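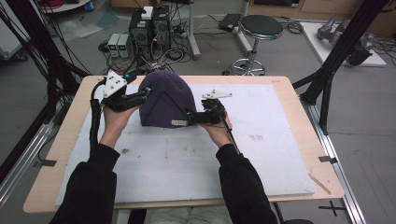 Accueil > Assistance > Forum et tickets > Enceintes connectées > Bassi 2 : la commande vocale ne répond plus après la mise à jour

Ticket n° 1692
Statut : résolu
Produit : enceinte Zurnine Bassi, branchée sur un téléviseur Redlow
Ouvert le : 24 juin 2021

Bonjour à tous,

Je vous écris un peu en désespoir de cause, j'ai déjà passé deux soirées là-dessus et je commence à parler à mon enceinte autrement que pour lui demander la météo... Bref. J'ai une Bassi achetée en mai, posée sous la télé, et jusqu'à la dernière mise à jour tout marchait nickel : je disais le mot d'activation, le petit voyant passait au blanc, je demandais d'allumer la télé ou de baisser le son et hop.

Depuis la mise à jour, plus rien à la voix. Enfin si, le voyant s'allume quand je parle (donc elle m'entend, on est d'accord ?), il reste blanc environ 20 secondes, puis il clignote en orange et s'éteint. Pas de message, pas de bip. Par contre, si j'appuie sur le bouton micro de la télécommande et que je répète exactement la même phrase, ça fonctionne du premier coup. La musique depuis le téléphone, ça marche aussi. Le son de la télé, pareil, aucun souci.

Ce que j'ai déjà essayé, pour vous éviter de me le proposer :
- débrancher l'enceinte, attendre, rebrancher (plusieurs fois, avec de plus en plus d'énergie)
- redémarrer la box
- supprimer l'enceinte de l'appli et l'ajouter à nouveau
- refaire l'apprentissage de la voix, qui va jusqu'au bout sans erreur
- changer le mot d'activation, puis remettre l'ancien
- couper le micro avec l'interrupteur à l'arrière et le rallumer

Je précise que je suis en français, appli en français, compte en français. Et que mon fils, qui a une voix beaucoup plus claire que la mienne, n'obtient pas mieux.

Merci d'avance si quelqu'un a une piste !
Michalis Xenos

Réponse de Zanele Ngubane (assistance Zurnine)

Bonjour Michalis,

Merci pour la liste, elle me fait gagner du temps ! Le clignotement orange après une longue attente, je le connais un peu : l'enceinte a bien reconnu le mot d'activation, mais elle n'a pas reçu de réponse du service vocal. Je regarderais donc du côté du réseau avant de soupçonner le micro.

Est-ce que vous pourriez me donner :
1) la version du logiciel (appli > Mes appareils > Bassi > À propos)
2) le nom du réseau Wi-Fi auquel l'enceinte est connectée, et celui du téléviseur
3) si l'option « Mains libres avec le téléviseur » est activée ou non
4) le journal de diagnostic. Appuyez longuement sur Volume moins et Lecture en même temps, jusqu'au double bip, puis dites une phrase, attendez l'orange, et envoyez le journal depuis l'appli.

Ne faites pas encore de réinitialisation d'usine, je perdrais les traces du problème.

Zanele

Réponse de Michalis Xenos

Bonsoir Zanele, et merci pour la rapidité !

Alors dans l'ordre. Pour la version, l'appli affiche « À jour » et en dessous Gokcombe 40. Je suppose que c'est le petit nom de la mise à jour ? L'enceinte est sur « Maison » et la télé aussi, mais j'ai vu que la télé était passée sur « Maison_invites » à un moment (je soupçonne mon fils, il a voulu y connecter sa console et il a tout rebidouillé dans la foulée). Je l'ai remise sur « Maison » hier, sans que ça change quoi que ce soit.

Mains libres avec le téléviseur : activée. Je l'ai désactivée pour voir, et là, surprise, l'enceinte me répond ! Elle me donne l'heure, la météo, elle lance un minuteur. Mais forcément elle ne pilote plus la télé. Je réactive l'option, et c'est reparti pour l'orange, même pour demander l'heure.

Le journal est envoyé. J'ai dû m'y reprendre à trois fois pour le double bip, il faut vraiment appuyer comme une brute.

Michalis

Réponse de Zanele Ngubane (assistance Zurnine)

Bonjour Michalis,

Très bon réflexe d'avoir désactivé l'option, ça resserre beaucoup les recherches. Et oui, Gokcombe est bien le nom de la version.

J'ai lu le journal. Quand les mains libres sont actives, l'enceinte cherche d'abord à joindre le téléviseur, et chez vous elle l'appelle à une adresse qui ne répond pas, celle que la télé avait sur le réseau invités. Elle insiste jusqu'à l'expiration du délai et abandonne toute la demande, y compris l'heure ou la météo. La télécommande passe directement par la télé et n'est pas concernée.

Supprimer l'enceinte de l'appli ne suffit pas à effacer cette adresse, elle est gardée côté téléviseur et renvoyée à l'enceinte au moment de l'association. Voici ce que je vous propose :

1. Dans l'appli, désactivez « Mains libres avec le téléviseur ».
2. Sur la télé Redlow : Paramètres > Télécommandes et accessoires > Enceintes vocales. Sélectionnez la Bassi, puis Oublier.
3. Toujours sur la télé : Paramètres > Réseau > Réseaux enregistrés. Supprimez « Maison_invites ».
4. Éteignez la télé complètement, à la prise, pendant 2 minutes. La veille ne vide pas cette mémoire.
5. Rallumez la télé, attendez l'écran d'accueil, puis rebranchez l'enceinte.
6. Réactivez les mains libres et acceptez la demande d'association à l'écran.

Dites-moi ce que ça donne !

Zanele

Réponse de Michalis Xenos

ÇA MARCHE ! Pardon pour les majuscules, mais quand même.

J'ai suivi les étapes à la lettre, avec un petit accroc à la 2 : sur ma télé le menu ne s'appelle pas « Enceintes vocales » mais « Appareils audio associés », et la Bassi y était deux fois, avec le même nom. J'ai oublié les deux. Le réseau invités était bien enregistré, je l'ai supprimé. À l'étape 6 la demande d'association a mis un moment à s'afficher, j'ai failli tout recommencer, et puis elle est arrivée.

Maintenant elle répond tout de suite, elle allume la télé, elle change de source. J'ai éteint et rallumé la télé plusieurs fois pour vérifier et ça tient. Reste un détail : quand je dis « baisse le son », c'est le volume de l'enceinte qui bouge et pas celui de la télé. C'était l'inverse avant, je crois. C'est normal ?

En tout cas un immense merci, je vais pouvoir rendre la télécommande à sa place entre les coussins du canapé.

Michalis

Réponse de Zanele Ngubane (assistance Zurnine)

Super nouvelle ! Pour le volume, le réglage est revenu à sa valeur d'origine lors de la nouvelle association. Allez dans l'appli > Bassi > Téléviseur > Volume contrôlé par la voix, et choisissez « Téléviseur ».

Merci aussi pour le nom du menu et pour le doublon, je corrige la fiche d'aide et je transmets votre journal à l'équipe logicielle. Je passe le ticket en résolu, vous pouvez le rouvrir en répondant ici si l'orange revient.

Zanele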